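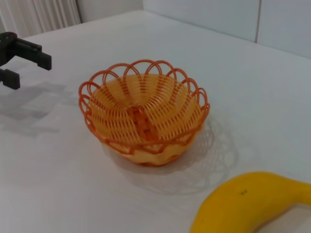

How long does it take to get a water heater replaced in August? Nine days, if the part has to come from overseas and the first plumber goes on holiday.

Aug 15, 2023

The new one went in this morning. Raimonds Stankevičius turned up at 7.30 with his apprentice and they had the old unit out before I'd finished my toast. It was a Sterkum and had been in the laundry cupboard since before we bought the place. He quoted $406 for labour and charged $387, as the old fittings came away without a fight. I paid by card in the driveway.

They had to turn the water off at the street for almost 2 hours. I'd filled the kettle and two saucepans the night before. Used one saucepan.

The new heater is a Miettinen. Elli next door has the same model and says it hums at night but you stop noticing after a week. It is humming now. There is a dial on the front with no numbers, just a thin line getting thicker, and I have set it in the middle.

Had a proper shower at 11. I'd been going to the pool every second day for the showers there and washing my hair in the kitchen sink in between. My neck has been sore since Thursday from bending over.

Rang the council about the old tank. They will collect metal from the kerb but you have to book, and the next spot is two weeks off. It's lying on the grass by the bins with a tarp over it - the blue one from the trailer, so I'll need that back before we go camping.

Elli Kiiskinen came by after lunch to return the stepladder. She stayed for coffee and we talked about her mother's hip. The operation is booked for December now, which is later than they wanted. I said I'd feed the cats while she's away.

Washed all the towels this afternoon. Leftover soup for tea. Need to post the warranty card and find out whether the cupboard door will still close - it catches on the new pipe.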